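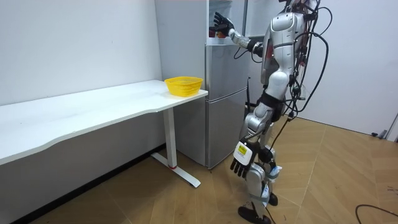
Photo: Nazma Mondal

Before a humanoid robot at Trudgate reaches into a refrigerator, someone has to sign a sheet. It has eight lines, and the third is about cables.

Lakmal Samarakoon wrote the first version in October, after reading through 104 trial reports. Most of the stoppages he found had to do with the space near the robot. A cable lay where a foot would land, or a desk stood too close to the elbow.

The rules he settled on are short. Cables that hang from the upper body must clear both knees through a full step. The basket goes on the desk before power-up and stays there. People keep to the far side of the desk while an arm is above shoulder height. One person holds the stop button and does nothing else.

"I used to take notes and hold the button," says Ulises Paucar, who runs the kitchen trials. "You can't do both."

Labels on the hands are checked against the log each morning, and a hand with an unreadable label is not used. Tape on the legs is allowed if it stays off the joints.

Pathirana, which shares the test rooms, adopted the sheet with one change. It wants two signatures.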